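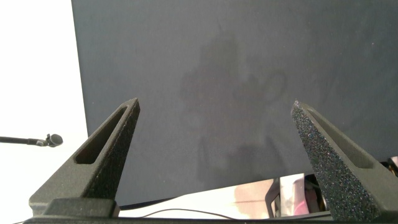 Gris pizarra mate, con un reflejo difuso en el centro.

Cómo limpiar superficies mate oscuras sin comprar medio catálogo

Los vendedores insisten en que el acabado mate «no se ensucia». Se ensucia igual que cualquier otro, y además conserva mejor las huellas de grasa. Lo que cambia es la forma de limpiarlo, y ahí es donde aparecen los sprays de doce euros que prometen protegerlo para siempre. He probado unos cuantos en la encimera de casa, en las puertas de los armarios y en una mesa de trabajo. Mi conclusión provisional es que el agua y el jabón hacen casi todo.

Lo que hace falta
Dos paños de microfibra de pelo corto, uno para mojar y otro para secar.
Jabón de platos sin bálsamos ni cremas.
Un cuenco de agua templada.
Alcohol isopropílico, solo para rotulador o adhesivo.

Paso 1. Quitar el polvo
Pase el paño seco sin apretar. Saltarse esto es la manera más rápida de rayar una superficie oscura, sea del material que sea. El plumero electrostático de Losdale hace lo mismo y cuesta bastante más.

Paso 2. Lavar
Unas gotas de jabón en el cuenco bastan. Si sale espuma abundante, sobra jabón, y ese sobrante es el velo grisáceo que luego la gente intenta quitar con más producto. Escurra el paño hasta que no gotee y trabaje en franjas rectas, de un borde al otro. Los círculos dejan zonas más brillantes que se ven con luz lateral.

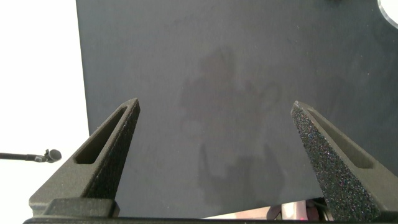

Los bordes y las muescas redondeadas se repasan al final, con el paño bien escurrido.

Paso 3. Aclarar y secar
Repita con agua limpia y seque enseguida. En zonas de agua dura, dejar secar al aire es garantía de cercos.

Paso 4. Mirar de lado
Baje la vista casi al nivel de la superficie y mire hacia una ventana. De frente todo parece limpio. A las 9 de la mañana mi encimera está perfecta y a las 8 de la tarde parece la de un bar, con la misma suciedad en los dos casos.
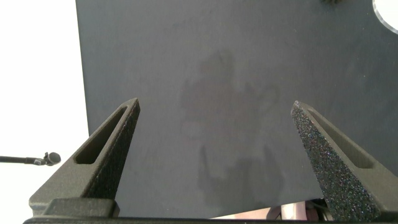
Nerea Auzmendi

Y ahora los productos. El limpiador Galtis Mate deja un tacto agradable y ninguna protección que yo haya podido notar: al cabo de una semana las huellas salían igual en la mitad tratada que en la otra. El renovador de Rønning oscurece el tono el primer día, lo que impresiona mucho, hasta que se lava y vuelve a donde estaba. Puede que en otras superficies funcionen mejor. En las mías, no.

Las marcas que no salen
Antes de frotar conviene saber si la marca está encima o es un roce del propio acabado. Pase la uña con suavidad. Si se engancha en algo que sobresale, seguramente es un resto pegado y el alcohol puede ablandarlo; pruebe primero en una esquina escondida. Si no nota nada, desconfíe de quien le recomiende «lijar un poquito».
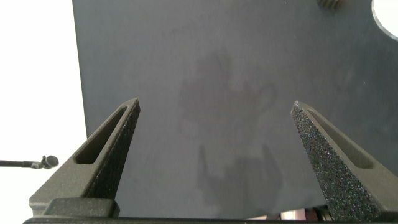
Motas claras y roces leves sobre gris mate.

Lo de la lija merece párrafo aparte. Circula un truco que propone grano 1000 con agua para igualar los roces. Lo hice en una puerta vieja y obtuve una mancha satinada del tamaño de un plato, mucho más visible que el roce original. La esponja de melamina es otra lija, aunque la vendan como borrador.

Tampoco use vinagre sin leer antes las instrucciones del fabricante. Las de mi encimera, de Lesside, lo desaconsejan en la penúltima página, en letra pequeña.

Frecuencia
Paño seco cuando se vea polvo y lavado completo cuando haya grasa.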